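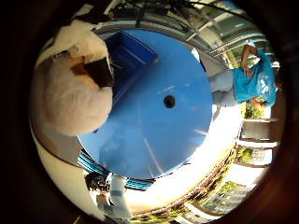

**To:** Hammad Kakakhel, Wukance Fund
**Re:** Dursun Street toy and book library, second progress report
**Date:** Friday, July 3, 2026

The library has been open on its new schedule since the spring, and the grant is being spent in line with the budget you approved. Loans for the period came to 1155, counting toys, puzzles and books together. Books did better than we planned for, mostly picture books in the evening session.

**Membership**

We signed up 19 new families. Most heard about us through the Fekiner clinic, where the front desk hands out our card. Three families left because they moved out of the area, and all of their loans came back.

**Opening hours**

We now open five days a week. The Monday morning slot is quiet and we may move it to late afternoon once school starts again. Saturday is the busiest and needs a second person at the desk – we have covered this from the existing staff hours so far, but it won't hold through the fall.

**Stock and repairs**

The cleaning routine is the same as last time. Soft toys are washed after every loan, hard plastic is wiped down on return. Puzzles with missing pieces go in a box for the after-school club, who don't mind. Shelving for the back room was ordered from Celtorard and the last unit is still due. They have given us two delivery dates and missed both.

**Money**

Spending on stock is slightly under budget and spending on laundry is over. We would like to move the unspent shelving money to laundry if the last unit can't be delivered. Please let us know if that needs a formal request.

**Next period**

- Recruit a Saturday assistant
- Replace the paper loan cards
- Start the late fee amnesty and run it until December
- Send you the full accounts with the next report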